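Plirberg Cell 25 Set-up and Maintenance Guide

Section 6. Two-Finger Gripper: Inspection, Finger Gap and Approach Check

6.1 When to carry out this work

Carry out the procedure in this section:

after a finger has been changed or removed
after any contact stop
at the interval shown on the service sheet inside the cabinet door (2,000 operating hours unless a shorter interval has been entered by hand)

The procedure takes nearly 25 minutes with the arm already in the service position. Allow longer if the fingers must be replaced.

6.2 Tools and supplies

Hex key set, metric
Torque driver with the Akyol short bit
Feeler gauge set
Lint-free cloth
Thread locker, medium strength
Service sheet and pen

CAUTION: Do not use solvent on the fingers. Wipe with a dry cloth only.

6.3 Making the cell safe

1. Finish the current cycle and press HOLD on the pendant.

2. Select SERVICE from the main menu, then select ARM TO SERVICE POSITION. Stay outside the guard until the arm stops.

3. Turn the mode switch to MANUAL and remove the key. Keep the key with you.

4. Hang the lockout tag on the main switch if the work will continue past the end of the shift.

WARNING: The fingers can close without notice while drive power is on. Keep hands away from the opening between the fingers until drive power is off and the DRIVE lamp is out.

6.4 Inspecting the fingers

5. Switch off drive power.

6. Wipe both fingers, starting at the tips and working back toward the body.

7. Check each tip for chips, burrs and rounded corners. Replace the finger if a fingernail catches on the gripping face.

8. Check that all finger screws are present. Try each with the torque driver at the value on the service sheet. A screw that turns must be taken out, cleaned, treated with thread locker and refitted.

9. Look into the base of the gripper where the fingers meet the body. Remove any loose material with the cloth. Do not use compressed air, as it drives dust into the finger guides.

Note: The two fingers are not interchangeable. If both are removed at the same time, mark them left and right first.

6.5 Setting the finger gap

10. Switch on drive power and select GRIPPER, then JOG, on the pendant.

11. Jog the fingers toward each other until the tips nearly meet. Stop before they touch.

12. Switch off drive power again. Measure the gap at the tips with the feeler gauge and compare it with the value on the service sheet.

13. If the gap is out of range, enter the measured value under GRIPPER OFFSET and repeat steps 10 to 12. If two corrections do not bring the gap into range, stop and go to Section 9, fault code 840.

Note: Cells fitted with the older Morkero controller show this value as FINGER ZERO. The entry is made in the same way.

6.6 Checking the approach

14. Place a workpiece in position. Leave the guard closed.

15. Select APPROACH CHECK and set speed to the lowest step. Hold the enable switch and bring the gripper in beside the workpiece. Release the switch when the fingertips are next to the curved side. There must be open space between the fingers and the part.
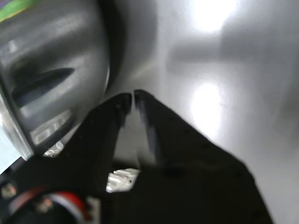 16. Check the clearance from two directions through the guard window. Glare on pale surfaces can hide a narrow space, so change your viewing angle before deciding.

17. If a finger touches the part, jog the arm straight back the way it came. Do not open the fingers to free them. Correct the approach point as described in Section 7 and repeat step 15.

18. Back the arm out to the service position and record the result on the service sheet, with your initials.

Questions about this section go to Herman Nair, Plutska service desk.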